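Kulgate Kitchen Notes > Tips > Tables and Counters

Looking after a big work table
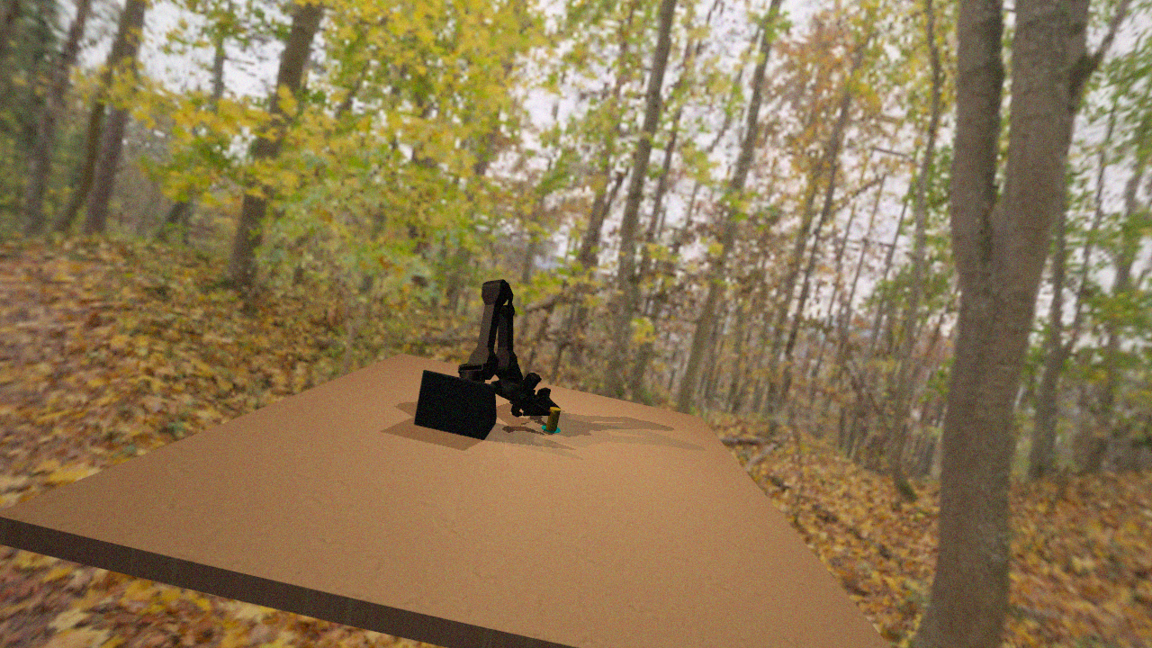 I've had the same work table for nine years now, and it has put up with bread dough, school glue, bike parts and one very bad weekend with beet juice. People ask me how I keep the top decent and the answer is mostly that I wipe it a lot, but I do have a few habits worth passing on.

First, crumbs before water! If you go in with a wet cloth straight away you just make paste. I use an old pastry brush and sweep toward me into a dustpan (a stiff postcard works too). Then a cloth wrung out hard, a drop of dish soap, and a dry towel right behind it. Standing water is what lifts the finish, especially along the front edge where your sleeves and belt buckles are already wearing it down.

For sticky stuff like label glue or dried jam, rub in a little cooking oil and go make coffee. By the time you're back it'll usually roll off under your thumb. Wash the oil away with soap or you'll get a gray patch that collects dust, ask me how I know.

White rings from mugs are a different thing. On my table, a soft cloth over the ring and a warm iron (no steam!) for a few seconds at a time did the trick. Try it on a spot underneath first, and keep lifting the cloth to check.

If you have bare wood, sand lightly with the grain once a year. I start with 120 grit and then go to 220, wipe off every bit of dust, and put on two thin coats of food-safe oil. Thin! I slopped it on the first time and the top was tacky until May.

Wobbly legs: before you fold up another napkin, turn the table over and tighten the bolts. Mine only needed a quarter turn. If the floor's the problem, stick-on felt pads can be doubled up under the short leg.

Oh, and a cheap silicone mat under anything heavy saves a lot of scratches. I cut mine to size with kitchen scissors and it still gets used every morning.

Contact | © Kulgate Kitchen Notes | Back to top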